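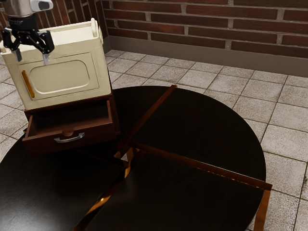
Why does a robot have to be told where its own fingers are, asks Sibel Bilgin. Surely it can feel them?

It can't. A robot arm has a motor at each joint, and each motor has a sensor that reports how far it has turned. The computer adds up those turns and works out where the wrist should be. The gripper is bolted on after the wrist, so its length has to be typed in. This is called setting the tool point.

The Wernitz cell is set up on a computer first. The arm, the cabinet, the drawer and the table are all drawn by software, and even the brick wall is only a drawing. A mistake in a drawing costs nothing to fix.

Setting up goes in this order.

1. Home the arm. Every joint moves to its starting angle, and the sensors are checked against zero.

2. Enter the tool point. On this cell it is 18 centimeters past the wrist. If the number is too small, the computer thinks the fingers are shorter than they are, and they will hit things.

3. Open and close the gripper. Its two fingers form what engineers call a parallel-jaw gripper – the tips stay facing each other as they move together.

4. Teach the targets. A target is a saved position, such as a point just in front of a handle. A door and a drawer need different ones, as a door swings in a curve and a drawer slides in a straight line.

5. Run slowly. The speed limit for a first run is 300 millimeters per second. The normal limit is 700.

The real arm, at Plornik, needs looking after as well. Its bolts are checked with a torque wrench, a tool that measures how hard a bolt is being turned. Worn finger pads are replaced in pairs. After new pads go on, steps 2 and 3 are done again – a pad that is thicker or thinner changes the grip.

The settings are then saved. The current file is number 621.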